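The Count at Table Two

The target for November was 1228 accepted episodes, and on the morning the contract was read aloud Kavitha Panicker wrote the number on a strip of tape and stuck it to the rail of table two. Under it she wrote the current figure, which was 40.

"Accepted," said Siu-ming Lau. "Not recorded."

"I can read," she said.

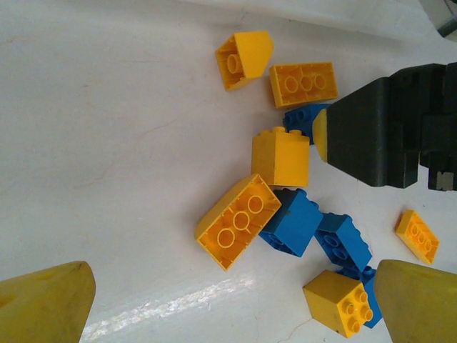
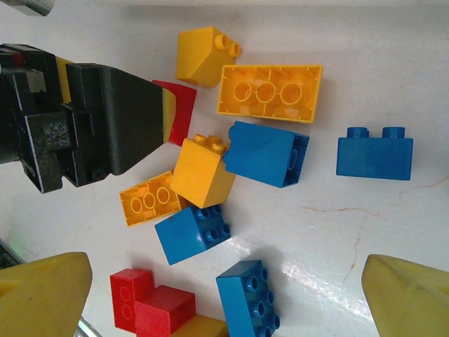 The job sheet for table two was called Pultetti, after the software that cut the recordings into episodes, and it ran to a page and a half. An operator took the leader handles, moved the two follower arms through one complete action, and pressed a pedal at the start and again at the end. Everything between the two pedal presses was one episode. The joint positions went to one file and the views from the cameras went to others, and Pultetti checked that the clocks agreed. The bricks were large ones, the kind sold for toddlers, and the sheet asked for them to be mixed before each block of work. Mixed meant what it looked like on most mornings: yellow bricks lying with their tubes up, blue ones leaning against them, and now and then one brick half buried under another. A brick standing square on a clear patch of table was an easy pick, and the customer had enough easy picks already. The customer was Naseri. Naseri was training a policy to take bricks out of clutter, and had asked for clutter.

Kavitha worked the handles. Siu-ming did review in the next room, with the door open, at a desk that had two monitors and a kettle. They had divided the work that way in their first week at Plustach and had never discussed it again.

A reviewer had four verdicts. Accept. Reject, hardware. Reject, operator. Hold. The last was for episodes that broke no rule and still looked wrong, and the sheet said it should be used sparingly. By the end of the first week of Pultetti, Siu-ming had used it 2 times. In the second week he used it on nearly every episode Kavitha recorded after lunch.

She found out from the tape. The figure under the target was supposed to go up each evening, and for three evenings it hardly did.

"You're holding my afternoons," she said, from the doorway.

"Come and look."

He had an episode open at the approach. The left arm came down over the pile, slowed, stopped above a blue brick, and waited. Then it moved to a yellow one beside it, closed, and lifted. The pick was clean. The place was clean. The second arm took no part and stayed parked.

"That's a good pick," Kavitha said.

"It is. Look at the stop."

He ran it back. Nine tenths of a second, by the counter in the corner. He opened another episode from the same afternoon. A different pile, a different brick, and the arm came down, slowed, stopped above a brick it did not take, and then went to the one beside it.

"I changed my mind," she said.

"Every time?"

She sat down in the spare chair. He played six more. In the mornings she came straight in and picked. In the afternoons she went to one brick, stopped, and picked its neighbor. The length of the stop hardly varied.

"If we ship these," Siu-ming said, "the policy learns that the way to pick up a brick is to visit a different brick first."

"It'll average out."

"It won't average out if it's a third of the set."

This was correct and she did not argue it. She asked him to send her the list of held episodes, and she took it back to table two and read it standing up.

The obvious causes were eliminated in the order given by the troubleshooting section. Handle latency was measured and was the same after lunch as before. The arms were warmed through their full range and brought back to zero, and zero had not moved. She swapped the pedal. She recorded ten episodes with the overhead lights off and the side lamps on, in case it was glare, and Siu-ming held seven of them.

"What do you think about when you're doing it?" he asked.

"Nothing. I look at the pile, I pick one, I go."

"And then you go to another one."

"I'd know if I did that."

He did not answer. He had the files.

On the fourth day she asked to be moved to the mornings only, and the schedule would not allow it. The other operator had gone to the Pivoris contract, which was folding towels, and would be there until the end of the month. So Kavitha stayed on afternoons, and she began to keep a log in a notebook. Before each pedal press she wrote down which brick she intended to take. After the second press she wrote down which brick she had taken.

The log had forty lines in it when she carried it to the review desk. In every line the two entries agreed.

Siu-ming went through it against the recordings. It took him most of an hour. The entries were accurate. She had written "yellow, tubes up, left of center," and the arm had taken a yellow brick with its tubes up, left of center. The arm had also, in thirty-one of the forty cases, gone somewhere else first.

"So I'm not changing my mind," she said.

"No."

"I'm going there on purpose and I don't know it."

"Or the handles are."

"You checked the handles."

"I did," he said.

He made a plot. It was his habit, when a thing would not come clear, to take the time out of it and look at the places only. He took every stop from every held episode and put a dot at the position over the table where the arm had paused. He expected a cloud. The piles were mixed fresh for each block, and no brick lay in the same spot from one day to the next.

The dots fell in a patch no wider than a saucer, to the right of center.

They stood over table two and looked at the place. The surface there was like the rest of the surface, white, with fine cracks in it and gray smudges.

"It isn't a brick at all," Kavitha said. "There just happened to be one under it."

"What's there?"

She put her hand flat on the spot. Then she sat down at the handles and put her hands where they went, and looked at the place from the chair. She stayed like that for a while.

"What time is your kettle?" she said.

"What?"

"When do you make tea?"

He made it at one, and again at three. The kettle was on the desk in the next room, and the door was open because she liked it open. From the operator's chair the doorway was ahead and to the right. A straight line from the chair to his desk passed over the table, and it passed over the patch.

"I look up," she said. "I come in over the pile, and I look up to see if you're there, and then I look back down and pick."

"And your hands follow."

"They go where I'm looking. They stop while I check."

"Why only after lunch?"

She took some time over this. "In the mornings you talk," she said. "You read the rejects out. I can hear where you are."

He did read the rejects out. He had done it since the first week, to keep the codes straight. By lunch the overnight queue was clear and there was nothing to read.

The remedy was simple to describe. The door could be closed, or the chair turned, or a screen hung. Siu-ming wrote all three into the ticket as options, with the cost of each, and the shift lead picked the screen. It was a sheet of gray foam board and it went up the same evening.

The next afternoon Kavitha recorded fifty-two episodes. He went through them before going home. Straight in, close, lift, place. There were no stops. One had a slip at the lift and he rejected it, operator, and accepted the rest. The figure on the tape went up by fifty-one, the largest daily change so far.

It went up at nearly that rate for the remainder of the month. They passed 1228 with a day to spare, and the set was packed and sent to Naseri with the usual manifest. In the manifest there was a field for excluded data, and in it Siu-ming entered the number of held episodes and, as the reason, "operator gaze artifact, corrected." The field had a limit on characters and that used most of it.

Held episodes were supposed to be deleted at the close of a contract. The instruction was on the last half page of the sheet. He selected them, and the system asked him to confirm, and he opened one and played it through. The arm came down over the bricks, slowed, and waited its nine tenths of a second over the right-hand side of the table. Then it went to work.

He played another. He had been at the desk for all of them. He looked at the time stamps and tried to remember what he had been doing at each, and for most he could not. At 3:04 on one of them he must have been filling the kettle, and would have been out of the room. He found that episode and watched the stop. The counter in the corner ran on past nine tenths, past one second, past two. It got to two point eight before the arm moved.

Through the doorway he could see the back of the foam board and, over the top of it, the lamp on table two. She was breaking down the rig for the next contract. Bricks were going into a bin.

He pressed cancel. Then he picked up the reject list from the morning, which had been closed for hours, and began to read it out.

"Three eighteen," he said. "Hardware. Three twenty-six, operator."

The noise of the bricks stopped and then started again.

"That one wasn't my fault," said Kavitha.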